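Why Rib Knits Grow in the Wash

Rib knit stretches more across its width than any other common weft structure, and it recovers less predictably. Alternating columns of knit and purl stitches fold toward each other when the fabric relaxes. Under load the folds open first, and the yarn itself starts to carry tension later.

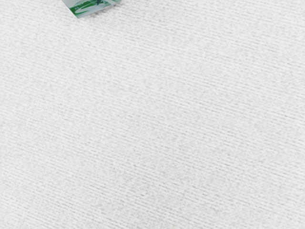 Mills describe the result with two numbers, extension and residual growth. At Brustby, a finishing plant that runs cotton and cotton-blend ribs, the lab tested 62 samples over 141 wash cycles. Residual growth in the all-cotton group leveled off after about 3 cycles. Tumble drying pulled the columns back together, and line drying left them open.

Stitch length had a larger effect than fiber content. A tighter loop leaves less free yarn to migrate between stitches, at the cost of a stiffer hand and a heavier cloth.

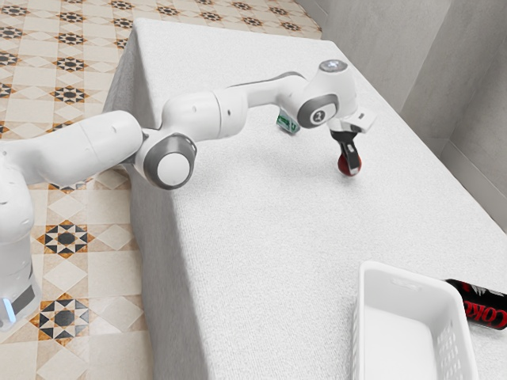 Darius Dobre disagrees on that last point, arguing that yarn twist was never held constant in the Brustby trial and that loop length is getting credit for it. A second trial, with twist fixed, is scheduled for September.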